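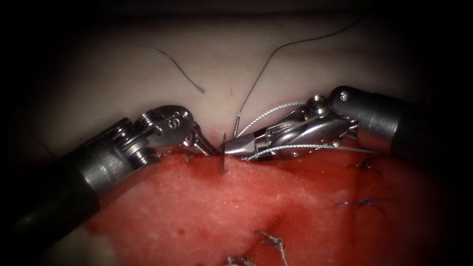 Curved needle at the upper edge of the red pad, instrument tips close together.

Skills lab: edge suturing module

The July module covers joining a thin pale sheet to a thicker red pad. Bites are placed close to the edge — over 40 per trainee across 2 sessions. Seidu Appiah has revised the handout; section 9 now deals with thread tension and needle angle. Replacement pads are ordered through Boateng, stock code 282.

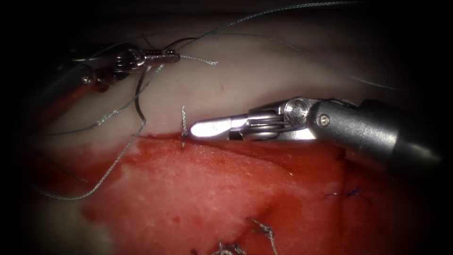

Short upright stitch where the pale and red layers meet, thread held in the left jaws.

Bookings for the next module are open on Skukance.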